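Opening night checklist, Kirkegaard Playhouse, for the revival of *The Widow of Brikumden*

Walked through by Védís Eyvindsson, stage manager, with comments from Kolbrún Bundgaard, house manager. Kolbrún's remarks are marked KB. Please read the comments as well as the boxes, my dears, as most of what matters ended up in the comments.

## 1. House and aisles

- [x] All exit doors open outward with one push
- [x] Aisle lights working on both sides
- [ ] Row F handrail tight
- [x] Seat count agrees with the posted limit of 137

The handrail at Row F still wobbles. I put my whole weight on it (I am not a small woman) and it gave enough that I wouldn't want an older patron leaning on it in the dark. Two new screws went in last season and they have worked themselves out again, so I think the wood behind has gone soft and will need a proper patch.

KB: Gurkent can send their carpenter before the preview. Until then I've tied a ribbon across and will stand an usher there.

## 2. Stage floor and traps

- [x] Trap bolts shut from below and checked from above
- [x] Glow tape on every step, upstage and down
- [ ] Rake swept and free of splinters
- [x] Weights on all free-standing flats

The trap is in lovely shape, and I want to thank whoever greased it. For those who don't know the play, the ghost of the first husband comes up through it in the second act, and it was this very trick that made the piece such a success when old Uton first put it on. He wrote 28 plays, and this is the only one anybody still asks for! The script calls for the ghost to rise "in a great smoke and a clap of thunder," and we'll be giving him a little haze and a good loud drum.

Splinters down left, near the bench. Anna in the play kneels there for a whole speech, so please sand it and don't just sweep it.

KB: I read the old prompt book over the weekend and the ghost used to carry a lit candle. We are not doing that, I hope?

No, Kolbrún, we are not. He has a battery one and it flickers very nicely.
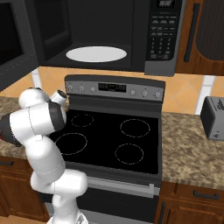 The candle does bring me along to the wider matter of flame and smoke, and I'd like everyone to be patient with me on it. In Uton's day they thought nothing of gaslight, paper scenery and a row of ladies in gauze all within a few feet of each other. We have better habits now, and I'd like us to keep them even when we're tired and it's the third call of the night.

## 3. Flame, smoke and haze

- [x] No open flame anywhere on stage
- [x] Extinguishers in both wings, pins in place, gauges in the green
- [ ] Fire curtain lowers fully and evenly
- [x] Haze fluid stored in the metal cupboard
- [x] Flameproofing tag on the painted drop

The fire curtain came down in 28 seconds, and it stuck for a moment on the left side before it let go. I tried it again and it did the same thing. I'd call this the most serious item on the whole sheet. We do not open until it runs clean 3 times in a row with me watching.

KB: Agreed. I've called for service and told them we'd be grateful for a morning visit.

## 4. Fights, falls and furniture

- [x] Sword tips blunt, guards tight
- [x] Breakaway chair reset and labeled
- [x] Crash mat under the balcony
- [ ] Fight call on the daily schedule

The duel in Act Three has grown a bit. I counted 43 moves on the fight sheet, and I'm fairly sure there were fewer when we began. It looks splendid, and our two gentlemen are very proud of it, but every addition has to be written down and walked at half speed before it is done at full. The fight call needs to be on the schedule in ink, at 6:15, before the house opens.

## 5. Dressing rooms and backstage

- [x] Hallway clear for two people to pass
- [x] First aid box stocked
- [ ] Curling irons unplugged at end of night
- [x] Sign-in sheet by the stage door

One iron was left plugged in after the dress parade. I won't say whose. The box has fresh bandages, cold packs and a new pair of scissors, and if you use something up please write it on the card inside the lid.

KB: The costume rail by the stairs is creeping out into the hallway again. It passes today but only if nobody breathes in a hoop skirt.

## Still open

- Row F handrail (KB, with Gurkent)
- Sand the boards down left (crew)
- Fire curtain service and retest (both of us)
- Fight call on the schedule (VE)
- Curling irons added to the closing round (wardrobe)

Second walk-through on the afternoon of the preview, at 2:00. Wear flat shoes and bring a flashlight.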